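Hemuden Municipal Golf Course: renovation of holes 11 through 14
Progress report to the Cronin Fund, second installment

We were asked to keep these reports short and to say where things stand. They stand behind schedule, and I am less sure than I was in the last report that the design we paid for is the right one.

Rough shaping on 11 and 12 is complete. The new green on 12 has been moved back 35 yards, which the Hullard drawings say will "restore the strategic second shot." Perhaps it will. From the members' tee it mostly adds a longer walk. The irrigation main is in as far as the 13th fairway, and the trench has been backfilled and rolled. Sod for the two finished green surrounds is on order from Brumus and has been promised for Saturday. It was promised once before.

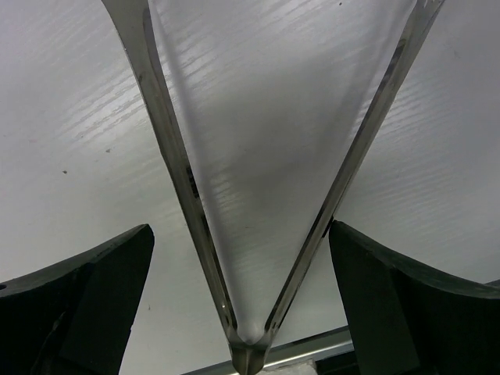 Drainage on 13 remains the real problem. Hullard's answer is a herringbone of pipe under the approach, 600 feet of it, feeding a single outlet at the creek. My worry is the outlet. Two long arms narrowing down to one joint look fine on a pair of metal tongs, but on 13 that joint has to carry everything that falls on the hillside above it, and the contractor has shown us no flow figures for a heavy storm. I have asked Mei Abernathy for those in writing before any more pipe goes in the ground.

On money, the contingency line is almost gone. Most of it went on rock under the 11th tee, where the test holes had found none. The test holes were dug on the other side of the tee. I signed off on their positions, so that one is partly mine. We are not asking for more at this stage, but I would not want the Fund to read the current forecast as firm. It assumes no more rock and a dry spring, and I wouldn't bet on either.

Play has held up better than expected with four holes out of use. We sold 1,000 rounds on the shortened layout last month at the reduced rate. The pro shop takes this as proof that golfers like the shorter course. It may only prove they like the lower price. 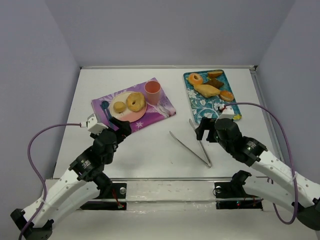

Mei Abernathy disagrees with me on most of this, and asked that her view go in alongside mine. She says the outlet on 13 was sized with room to spare, that the flow figures exist and will be sent, and that moving it now would mean tearing up finished ground for no gain. She also thinks the 12th green will be the best on the property once it has grown in. I would be glad to be wrong about the 12th. On the outlet I will wait for the figures.

Work planned before the next report:
Sod the surrounds on 11 and 12, if it arrives.
Shape the bunkers on 14. Ansel Bellamy wants the left one dropped, and I agree with him.
Settle the outlet question on 13. No further pipe until then.

The opening date in the grant agreement is still shown as June. I have left it there because we have nothing better to put in its place.

Eoin Dunne
Course manager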